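### 3.2 Containers, trays, and the table in between

We came to the subject of bread slowly. The first part of our study was meant to cover everything that passes over the counter of a small neighborhood cafeteria, from soup to fruit to the little packets of butter, and we soon found ourselves with far more material than we could treat with any care. Bread kept coming back into our notes. It is eaten at nearly every meal, it needs no cutlery, and people have strong feelings about how it ought to be offered to them. So we let the rest go, with some regret (the soup notes are lovely, and we hope to return to them), and gave this section over to rolls and buns and the plain vessels they wait in.

Our two sites were the Anduria cafeteria, which serves mostly office staff and a good number of retired people from the streets nearby, and the Arboleda dining room, which is smaller and quieter and busiest in the middle of the afternoon. Both places bake part of their bread on the premises and buy the rest in. Both had been using woven baskets lined with a cloth for as long as anyone there could remember, and both agreed to let us change the vessels while leaving the bread itself alone. Over the whole study, which ended in July, we logged 1,492 servings in which at least one roll was taken.

We tried 2 kinds of vessel. The first was the basket already in use, with its cloth. The second was a clear plastic container, open at the top, paired with a flat tray kept close beside it. We had thought at first of using the container with a lid, and the kitchen staff at Arboleda talked us out of it very kindly, pointing out that a person holding a plate in one hand has only one hand left, and that a lid wants a hand of its own. They were right, and we are grateful to have been spared a week of finding it out for ourselves.

The pairing of container and tray deserves a few more words, as it shaped a good deal of what follows. A guest who has lifted out a roll very often wants somewhere to put it down for a moment, while they reach for a knife or move their glass or simply change their mind about which side of the plate it should go on. With the basket, that moment was spent on the bare table or on the folded edge of the cloth. With the container, there was a tray within a few inches, and people used it without being told. We placed no sign and gave no instructions at either site. Figure 2 gives an idea of the pairing on a white table, with more than one shape of bread offered together.

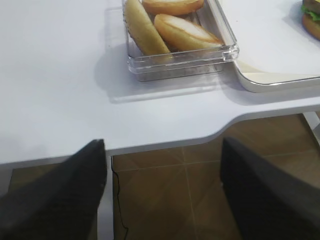 *Figure 2. Mixed rolls in an open clear container, with a rimmed white tray beside it. The table edge curves back on the right-hand side.*

The mixing of shapes was a deliberate choice on our part. In the basket, the kitchens had usually kept to one kind of roll at a time, and when we asked why, the answer was mostly habit, along with a feeling that a mixed basket looked like leftovers. We understood the feeling. A heap of unlike things under a cloth does have something of the end of the day about it. In the clear container the same mixture seemed to please people, and we spent many pleasant hours trying to decide what made the difference. Our best account is that a guest can take in the whole choice before reaching. The long pale roll, the glossy round bun, and the split roll with its cream-colored slit each have a use that people recognize at a glance, and the straight sides of the container hide very little of them.

Reaching was the other thing we watched closely. Guests at the basket tended to lift the cloth, look, touch one roll, and then take another. This second touch is a small matter, but it bothered the staff and it bothered some of the guests standing behind, who were perhaps a little hungry and therefore a little strict. At the container we saw the second touch less often at both sites. We would not want to make too much of this. The container was new, the guests knew that something had been changed, and people are on their best behavior around a new thing. We return to this worry in the discussion.

A word should be said on tables, which we had not planned to study at all. At Anduria the bread stood on a long straight counter. At Arboleda it stood on a white table from Stunero whose front edge curves inward for part of its length, so that a person can step in a little closer there than elsewhere. Guests found this spot by themselves. They drifted toward it with their plates — even when the rest of the table was free — and reached from there toward whatever was nearest. When we moved the container along the table, the little crowd did not move with it for almost an entire lunch service. Anyone setting out bread on a shaped table would do well to look first at where people like to stand.

There were complaints, and we record them gladly. Several older guests missed the cloth and said that bread in plastic felt less like bread. One regular at Anduria told us, with great courtesy, that she thought the container belonged in a refrigerator. The staff, for their part, liked how easily it could be wiped out between services and disliked how plainly it showed crumbs, which the basket had always kept to itself. By the second half of the study the Arboleda kitchen had taken to shaking the container out before each refill, a habit they had never needed before and one they have told us they intend to keep.

We turn next to the question of warmth, where the basket and its cloth make a much stronger case for themselves, and where our own preferences as bread eaters were hardest to set aside.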